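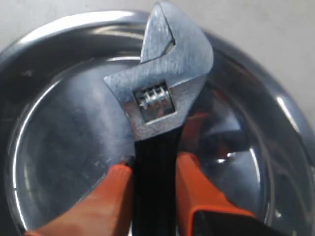
Looking after an adjustable wrench

I love adjustable wrenches! I know plenty of people look down on them, but if you only have room for one wrench in the kitchen drawer, an adjustable will get you through the sink trap, the wobbly bed frame and the kids' bikes before lunch. Most of the bad reputation comes from gummed-up jaws and rushed fitting, and both are easy to fix.

Cleaning

Open the jaws as far as they go and brush out the slot and the little worm screw with an old toothbrush and a drop of dish soap in warm water. Rinse, dry it right away with a rag, then leave it somewhere warm for an hour. One drop of light oil on the screw is plenty – run the jaw all the way in and out a few times and wipe off whatever squeezes out. You'll be amazed how smoothly it rolls after that.

Rust spots

Surface rust comes off with fine steel wool and a bit of oil. For anything worse, soak the metal parts in white vinegar overnight, scrub, rinse well, and oil again. Keep vinegar off chrome that's already flaking, and don't leave it in for days (I did that once with a lovely old one from the Gisstead flea market and it came out gray and pitted).

Using it

Snug the jaws down on the flats of the nut, wiggle, then snug them again. That second turn of the screw is the one people skip! Pull so the force goes mostly into the fixed jaw, and keep your knuckles clear of the pipe. On faucets and shower fittings, lay a strip of leather or a folded dishcloth over the nut first and the finish stays nice.

Small parts

Put nuts, washers and screws in a metal bowl as they come off, in order if you can manage it. A magnet stuck to the outside keeps the steel ones from rolling around. Brass and plastic won't stick, so those go in a jar lid.

Storing it

Close the jaws most of the way, and hang it up or lay it in a dry drawer. I go over all of mine every November, before the garage gets damp, and it's a really pleasant evening with the radio on.

Last updated 24 Apr 2018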